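**Handout 3: picking a gripper for the socket job**
Revised 23 August 2019

Okay, so last time we got the arm to find the socket, and now we have to hold the chip! I've been trying two grippers since May, the Sendow parallel one and the Brornlow linkage one, and I have opinions (you'll get yours in the lab).

The Sendow is lovely on the bench. The jaws slide straight in and out, the math is easy, and you can read the opening right off the controller. But it's wide, and a desktop case is a rotten place for a wide tool. I kept bumping into cables, and on a couple of runs I never got the chip down to the board at all.

The Brornlow folds its fingers on bars and pins, so your opening and your fingertip height are tied together. Close it a little and the tips also move along the approach direction – please put that in your code before you go anywhere near a socket! I set the force limit to 65 on the controller scale and left it there for all 602 closes in my log. 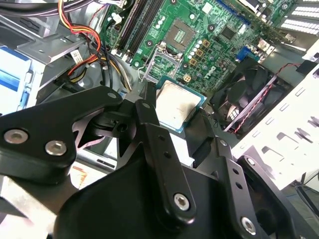
*Fig. 1. Linkage gripper with a processor, just below the board. The socket's metal frame is swung open.*

Look at how the chip sits between the tips: one at the left corner, the broad one against the lower right edge. It's rotated compared with what you drew in your plan, so your wrist angle has to come from the camera every time and never from the tray position.

For the lab, use the Lurkura controller and load profile 2782. Do your first closes with the scrap chip, well away from the pins, and write down the angle the camera gives you before and after each close. If the two differ by over 3 degrees, open up and grab again. Bring your logs to the Shehu room, and leave the Sendow jaws on the cart when you're done with them.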